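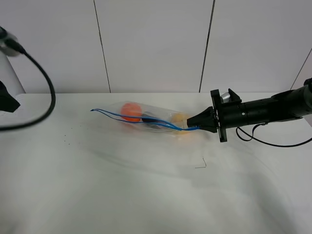

*Bag handling on the Sirico bench cell: clear bag, three loose objects, blue wire.*

# Sirico Bag Handling Kit

The Sirico kit is a bench package for labs and integrators who need a robot arm to handle clear, flexible bags with loose items inside. It includes the task objects, the recorded demonstrations, a trained baseline policy and the scoring tools used in our own study. You supply the arm, the gripper and the table.

The kit came out of work at our Tukville lab on a narrow question: how much does a policy gain if it is trained to track the edge of the bag as well as the objects in it? The short answer is that it gains a good deal on grasp placement and very little on anything that happens after the bag leaves the table. Both results are covered on this page.

## Why clear bags

Clear plastic is hard for most vision systems. The film picks up highlights, the folds change every time the bag is touched, and a camera tends to lock on to whatever is brightest inside. In our early runs the policy reached for a colored ball through the plastic and closed its fingers too far along the bag. The contents then slid toward the gripper and the grip was lost.

A bag with items of different shapes and shades makes this worse in a useful way. A bright ball is easy to find. A pale ball behind wrinkled film is less so, and a dark object can read as a shadow. The wire adds a long, thin feature that crosses the other objects and can be mistaken for a seam in the bag.

## Method

Cheng-en Poon and Saodah Lau ran the study. The training set holds 4,000 demonstrations, all collected by hand-guided teleoperation on a plain white table. Each one starts from a different bag pose and ends when the operator marks the episode as done or failed. Failed episodes are kept in the set and labeled.

We trained two policies on the same data:

- **Object-only.** The policy receives camera images and gripper position. Labels cover the items inside the bag.
- **Edge-aware.** Same inputs, with an extra training target for the outline of the bag and its gathered end. The extra target is dropped at run time, so there is no added cost when the arm is moving.

Each policy was then scored over 200 trials. A trial passes the grasp stage if the fingers close on the gathered end and hold for the full check period. It passes the transfer stage if the bag is set down inside the target area with everything still in it.

## Results

The edge-aware policy failed the grasp stage 15 times. The object-only policy failed it 40 times, mostly by closing over an object in the bag and missing the gathered film.

On the transfer stage, counted only for trials that passed the grasp, we found no difference worth reporting. Both policies tend to lift too fast when the weight sits at the far end of the bag, and the bag swings. Kazue Kawaguchi tried a slower lift profile on both. It reduced the swing, but it also made each cycle longer, and we have not settled on a default. The kit ships with the faster profile. The slower one is in the same folder and can be selected in the settings file.

Two limits should be clear before you order:

1. All trials used a light-colored table and a light background. We have not tested on dark surfaces or on a moving belt.
2. The baseline has only been scored on bags that lie flat with the gathered end reachable from the side. Bags that stand upright need new demonstrations.

## What is included

| Item | Notes |
|---|---|
| Clear bags | Same film as used in training; refill packs sold separately |
| Object set | Balls in several colors, dark objects, blue wire |
| Demonstration data | Full set, with failed episodes labeled |
| Policy weights | Object-only and edge-aware |
| Scoring tool | Runs on recorded or live trials, writes a plain text log |
| Setup guide | Printed and PDF |

The arm, gripper, camera mounts and computer are not included.

## Setup notes

Tapered fingers work best. Wide flat pads push the film ahead of them and often fold it under. If your fingers have sharp corners, round them off before the first run or you will go through bags quickly.

Leave slack in the wrist cable, but check that it clears the table at the lowest pose. Pak-hei Kong lost most of an afternoon at our bench to a cable that touched the surface at the end of each reach and shifted the force readings.

Fix the main camera so that the whole bag stays in view through the approach. Avoid a single strong lamp overhead. Diffuse light gives softer reflections on the film and is closer to what the weights were trained on.

Change the bag when the film turns cloudy. The policies tolerate wrinkles well, but grasp placement drifts on worn film.

## Support and ordering

The kit is sold direct and through Huang in orders of one or more. Refill packs ship from Plilstead. The next data release is planned for December and will add upright bags; current owners receive it at no charge.

Technical questions go to Chi-keung Kong at the Tukville lab. Please attach the scoring log and a note of which policy and lift profile you were running - most problems can be sorted out from those two things.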